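Checking and nipping up the finger joint screws on a Serker hand

Applies to: cell two, right-hand station. Allow 17 minutes if nothing is wrong.

The joint screws on the fingers work loose with use. A loose one shows up first as a finger that closes late, and then as dropped parts. We check them every 2000 cycles, and always after a crash stop.

What you need

Flat-blade screwdriver from the Bronness set, 4 mm tip
Lint-free cloth
Soft brush
Hand torch
The log sheet for the cell

Before you start

1. Finish the current job and send the arm to its service position from the pendant.
2. Turn the key to Off, lock the isolator and keep the key on you.
3. Wait until the air gauge reads zero.

The hand will hold its last pose with the power off. If the fingers are closed up tight, put the power back on, run OPEN SLOW and isolate again. You want the finger you are checking to be held out, away from its neighbours. The others can stay bent.

Checking the screws

4. Shine the torch along the side of the finger and find the copper-coloured screws. Start with the one near the base knuckle, then move on to the one at the middle joint.

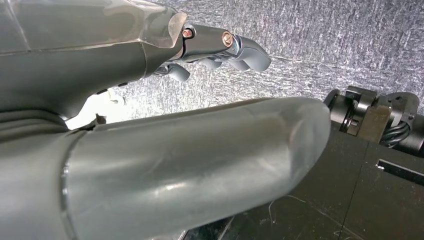 Side of the extended finger, with the two slotted screws. The thumb is in front.

5. Look at each slot. If the edges are chewed, stop and order a new screw from Wanigasekara. Do not try to get one more turn out of it.
6. Seat the blade fully and turn clockwise with finger and thumb only. Stop as soon as you feel it bite. An eighth of a turn is normal. More than half a turn means the thread lock has gone, and the screw has to come out and be done again.
7. Bend the finger by hand through its full travel. It should move evenly, with no click at the knuckle.

Cleaning

8. Brush out the joints, working away from the palm. Pick out any bits or fibres lying near the thumb before they get into a seam.
9. Wipe the thumb shell with the dry cloth. Light scuffs and fine scratches can be left alone. A split along the seam at the base cannot, and the thumb must be changed.
10. Do not use Bevus cleaner on the shells. It clouds them.

Putting it back to work

11. Remove the lock, restore air and power, and run the finger test at slow speed. It takes about 7 minutes.
12. Write the cycle count and any screw that moved on the log sheet.

If the same screw has moved at two checks running, tell Levente Csizmadia before the Sunday shift starts up. He keeps the spare finger sets and the thread lock.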